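Danthorpe Lists > Hall and Kitchen > Messages > January

Re: urn, cups, who is bringing what
Posted in January, 10.36 pm, by Lu

Print this message | E-mail this message

Quick one before bed, sorry for the state of it. Answers under the bits I could answer, rest tomorrow.

> Can somebody say once and for all what we're doing about
> drinks for the swap day. Last year the urn tripped the
> sockets twice and we ran out of cups before the soup was
> even on. I have the old Suveo urn in my garage, works fine,
> lid is a bit loose. Do we want it or are we hiring?
> Also seed tables, do they go in the hall or the back room?

Yes please to the Suveo. Not hiring, the hire place wanted 30 pounds plus a deposit and you had to fetch it from Danthorpe by 10 in the morning. No thanks. Tape the lid if it wobbles.

Sockets: the urn goes on the wall by the hatch and NOTHING else goes on that wall. Soup pans on the cooker, not on the plug-in rings. I'll put a note up.
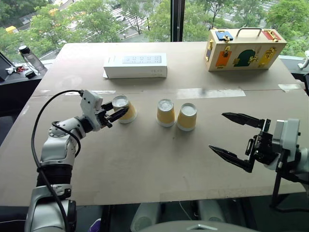
How many cups do we need for the day?

Order 703, which is the 700 from the wholesaler and the three left in the cupboard. Soup and tea both, people won't keep the same cup whatever we tell them.

Seed tables in the hall, along the windows. Back room is for plants in pots becuase of the floor, the hall one has just been done and I'm not paying for it again. Potatoes by the door, they're heavy.

Labels. Please please write the variety AND the year on the packet. We had a whole box of "beans, nice" last time. If you don't know the year put a question mark.

Still wanted: milk, a second ladle, somebody with a van for the trestles. Sokutden have said we can use their car park again but only the far side, and the gate shuts at 6. If your car is in after that it stays in.

Leeks for the soup, I have plenty. Onions I haven't. Bread is sorted I think, will check teh list.

Somebody asked about dogs. Fine outside, not in the kitchen.

Right, bed.

Lu

Print this message | E-mail this message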